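Search this site
Enter keywords
Go

Print this page | E-mail this to a friend

SORTING DAY AT THE SHAKYA BEAD AND BUTTON EXCHANGE

September 2024

The Exchange room on the second floor of the Haneler building is open again after the summer break, and the first job was the small-parts shelves. Members who came by in April will remember the state of them. Seed beads were in sandwich bags, jump rings were in film cans, and one cookie tin had clasps, snaps, needles and a good many loose pins in it. Two people stuck themselves on the cookie tin before the break and it has now been retired.

Dorin Vasiliu took everything off the shelves and spread it out on the tables by kind. It took him and three others most of an afternoon. We kept what could be used and threw out cracked buttons, rusty hooks and thread that broke when pulled. The fabric scraps were not touched this time and will be done later in the fall.

From now on small parts go in divided boxes with snap lids. The members voted for clear or tinted ones in the spring, so that a person can look through the side and see what is in there without opening six boxes to find the toggles. We bought 10 to start with, and several more were donated.
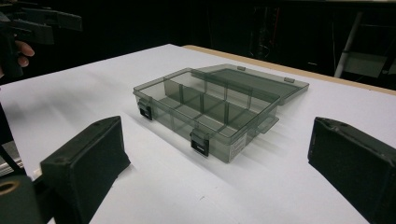
One of the divided boxes, open and ready to fill.

A few things to know about using them. Close both latches before you lift a box off the shelf. If only one is snapped, the lid can spring up at the other end, and the short walls between the bays will not hold beads in once the box tips. When you work from a box at the table, open the lid all the way and lay it flat behind the tray. Please don't leave it half up where a sleeve can catch it.

Put one kind of thing in each bay. The row of small bays is for beads, crimps, eyelets and other items sold by the gram. The larger compartment at the end is for whatever won't fit in the row, such as toggles, bigger shank buttons or a card of needles. If a bay is full, start another box and tell Dorin. Do not heap it, or beads will work over the top of the divider when the lid comes down.

We had some discussion about labels. Vasilică Anghel wanted everything written on the lid and others wanted it on the end, where it can be read with the boxes stacked. The end won. Write the contents in pencil on white tape, large enough to read from a standing position, and leave any maker's label where it is. Peeling them leaves a gummy patch that picks up lint, and we have spent enough time on that already with the old jars.

The order on the shelves runs from left to right: glass beads, wood beads, metal findings, buttons with holes, buttons with shanks, snaps and hooks. Odd single buttons are in the big jar by the door and are free to anyone. We counted 47 sets of matching coat buttons – more than anyone expected – and those are on cards in the drawer below the cutting table. Take a card if you have a coat for it. Please put one back if you have one to spare.

Cleaning: use a soft cloth, a little dish soap and lukewarm water. No window spray and no nail polish remover, both of which will cloud plastic. Let the box dry with the lid open before anything goes back in, especially steel pins and hooks.

Boxes may be borrowed for 3 weeks. Sign the green book with your name and the contents, and return the box with the same contents less what you used. Payment for beads goes in the envelope as before. The price for a full bay of seed beads is 90 cents, unchanged from last year.

We could still use more boxes, since the wood beads are doubled up for now. Any size is fine if the lid closes firmly. Tackle boxes are welcome as long as they have been washed and all the hooks are out of them. Leave donations on the bench inside the Maltton Street entrance, marked for the Exchange, or hand them to Dorin during open hours.

The next session will be on button cards and how to string them. Vasilică will lead it and will bring waxed thread. Bring your own scissors and any buttons you want sorted. Beginners may borrow a needle from the drawer.

Back issues of the newsletter are kept in the Rirnulard reading room, in the rack next to the pattern books.

Print this page | E-mail this to a friend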